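About Lullwood

Lullwood is a remote patient monitoring company based in Stadton. We supply home blood pressure cuffs, scales and pulse oximeters to medical practices, along with the software that carries the readings back to the clinic and the nurses who look at them.

Our customers are mostly primary care offices and small cardiology groups. Many of them have one or two people who handle all the follow-up calls, and those people do not have time to sort through a few hundred readings every morning. We do the sorting for them.

How we started

The company began as a side project at Buschmann, a home health agency where Wenjie Dai was in charge of scheduling. Patients with heart failure were asked to write their weight on a paper chart and read it out at the next visit. A gain of a few pounds could sit on that chart for days before a nurse saw it. Wenjie and Yasaman Sharifi, then a floor nurse at the agency, put together a phone line that patients could call with their numbers. The first group had 15 patients. The phone line ran for two winters before it was replaced with connected scales, and Lullwood became a separate company soon after.

Yasaman still runs the clinical side. Wenjie is chief executive.

What we do

When a practice signs up, we go through its patient list with the clinical lead and agree on who should be monitored and what the alert limits should be. We ship the devices to the patient's home already paired, so there is no app to install and no home Wi-Fi needed. A nurse calls on the day the box arrives and stays on the line for the first reading.

Most people take their readings in the kitchen or the bedroom, before breakfast.

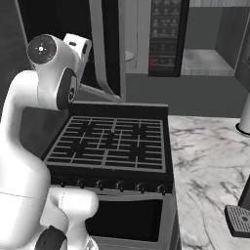
A white robotic arm and a black gas range, computer rendering

Readings go to our software, Plarel. Anything outside the agreed limits is put in front of a Lullwood nurse, who calls the patient, asks for a repeat reading if one is needed, and writes a short note. The practice gets the note through its own records system. If the limits were set to call the on-call doctor, we call the on-call doctor.

Plarel also keeps track of monitoring days and staff minutes for billing. The monthly report comes out as a PDF and a spreadsheet. We were asked for the spreadsheet so often that it is now sent by default.

What we do not do

We do not diagnose, change medication or replace an office visit. We are not an emergency service, and every patient is told this on the first call and again in the printed guide. We do not sell patient data or share it with advertisers. 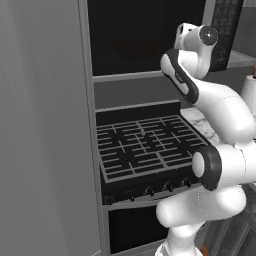
We also do not require long contracts. Practices can leave at the end of any month with written notice. Devices come back to us in a prepaid box, are cleaned and tested, and have their stored readings erased before they go out again.

Our people

Lullwood has 61 employees. More than half are licensed nurses, and the rest work in software, device shipping, billing support and customer accounts.

Wenjie Dai, Chief Executive
Yasaman Sharifi, RN, Clinical Director
Sille Juhl, Head of Software
Zohreh Dehghan, Privacy and Compliance
Irja Kallio, Practice Accounts

Sille's team builds and maintains Plarel in house. Zohreh is the contact for business associate agreements, security questionnaires and any question about how records are stored. Irja and her staff handle new practices from the first call through the first full month.

Where we are

Our main office and device room are at 426 Orchard Street, Stadton, on the second floor. Nurses work from the office or from home, and the nurse line is staffed every day of the year, including holidays. Practice account staff keep regular business hours. Visitors are welcome by appointment, and there is parking behind the building.

We hire nurses throughout the year. New nurses spend their first weeks on calls alongside an experienced colleague before they take a patient list of their own. Open positions are listed on the Careers page.

Patients with a question about a device should call the number printed on the bottom of it. Practices can reach Irja's team through the Contact page.

Page last updated 1 Feb 2021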